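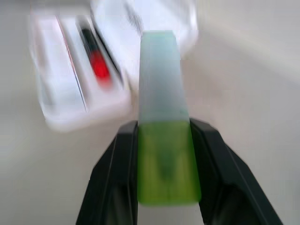 Narrow object held upright between two black gripper fingers.

Ernel Gas Link, Mota to Pillik
Progress report to the Regional Energy Fund
Prepared by Sorcha Mulcahy, program manager
Dec 29, 2023

1. Status

The reporting period closed with the pipeline section mechanically complete between the Mota metering station and the river crossing. The crossing itself is drilled but not pulled. Work at the Pillik receiving terminal is behind the baseline schedule by 23 working days, all of it on the civil side. The delay does not yet move the date for first gas, but it uses most of the float that was held against commissioning.

Spending is inside the approved budget. One change request is open and is described in section 5. No drawdown outside the agreed schedule is requested with this report.

2. Pipeline

Steltik, the main contractor, finished stringing and welding on the Mota side in November. Weld inspection records have been received for the whole section and reviewed by the owner's engineer. Repairs were needed at a small number of tie-in welds, mostly for porosity in the root pass. The repaired welds were re-examined and accepted. The repair procedure was already qualified, so no new test pieces were cut.

Field joint coating followed the weld crews closely until the rain set in. After that the crew worked under shelters, and output per shift dropped. Holiday testing found coating damage where the pipe had been lowered against an exposed rock shelf. The pipe was lifted, patched and lowered again onto imported padding. The contractor has agreed that this cost is his.

Hydrostatic testing of the Mota section has not started. The test water permit was issued for abstraction from the reservoir, but the discharge point in the permit is on the wrong side of the access road. A corrected permit has been applied for. Steltik has the test heads, pumps and recorders on site and can begin filling once it arrives.

3. River crossing

The pilot hole was completed on the second attempt. The first attempt was abandoned when drilling fluid came up through the east bank, a short distance from the entry pit. Fluid was contained and removed by vacuum truck, and the environmental inspector closed the incident without further action. The second path runs deeper under the bank and was reamed to final diameter without loss of returns.

The pull section is welded, coated and pre-tested on rollers along the west bank. Pullback is waiting on the river authority, which has asked for a revised calculation of pull force and of stress in the pipe at the tightest part of the curve. The deeper path has a smaller radius than the one originally approved. Our designer's figures show the pipe within allowable limits, and the calculation was submitted with the as-drilled survey attached.

The hole is being kept open with periodic passes. Each pass is a dayworks cost to the project. Provision for this was made in the crossing contingency, and the line has not been exceeded.

4. Pillik receiving terminal

The terminal is the main concern of this report. Ground conditions under the regulator building were worse than the borehole logs had shown. Soft clay was found below formation level on the north side, and the pad foundations could not be cast as drawn. The foundation was redesigned as a single raft. The revised drawings were issued for construction, the clay was dug out and replaced with compacted stone, and the raft has since been poured.

The building frame cannot go up until the concrete reaches its specified strength. In the meantime the pressure reduction skid remains in covered storage at the supplier's yard. It passed its factory acceptance test with two open punch items, both concerning cable gland plates. The heater has been delivered and is stored at Pillik under a nitrogen blanket. The weekly pressure readings are being logged, although the log has gaps in its early weeks and the contractor has been told in writing to keep it properly.

Electrical supply to the terminal depends on a new transformer from the local utility. The utility has confirmed the connection agreement but has not given an energization date. We are pricing a temporary generator for the commissioning period. It would cover controls, lighting and cathodic protection, with no capacity for the compressor house that is planned for a later phase.

5. Cost

The open change request covers the raft foundation. Steltik has claimed for extra excavation, stone, reinforcing steel and standing time for the building crew. We accept the materials and excavation. We do not accept all of the standing time, as part of that crew was moved to the fence line during the redesign and its hours already appear in the measured work. The quantity surveyor's assessment will go to the Fund's technical adviser before any payment is certified.

Import duty on the line valves was assessed at a higher rate than the one in the estimate. The customs broker believes the wrong tariff heading was used and has appealed. The duty has been paid so that the valves could be released, and any refund will be credited to the procurement line.

6. Land and local consultation

Access agreements are signed for the full route. One landowner near Mota has complained about drainage where the working strip crosses his lower field. The land agent and the contractor walked the strip with him, and cut field drains were located and marked. Temporary header drains will be laid first; permanent repair has to wait until the topsoil goes back.

The district council asked for figures on expected household connections. The current register for the Pillik supply area holds 1,558 applications, all of them residential. Commercial applications are held by the distribution company and are not included. The council also asked whether the tariff would be fixed before first gas. That is a matter for the regulator, and the question has been passed on.

7. Safety

No lost-time injuries were recorded in the period. One high-potential near miss was reported, in which a sideboom was moved before the banksman was clear of the counterweight. Work on that spread was stopped for the rest of the shift. The operator was retrained and the exclusion distance is now painted on the matting.

Gas detector calibration records were audited at both sites. The Mota records were in order. At Pillik, some certificates had expired, and the units concerned were withdrawn until recalibrated.

8. Next period

Planned work is as follows:

Pullback of the river section, subject to approval of the revised calculation.
Fill and hydrostatic test of the Mota section.
Erection of the regulator building frame and delivery of the pressure reduction skid.
Issue of the draft commissioning procedure to the Fund's technical adviser, who has 16 working days to comment under the agreement.
Decision on the temporary generator.

Supporting documents are filed in the project data room under Ernel, period folder 2. The weld summary, the as-drilled survey and the revised raft drawings are there now. The quantity surveyor's assessment will be added to the same folder when it is signed.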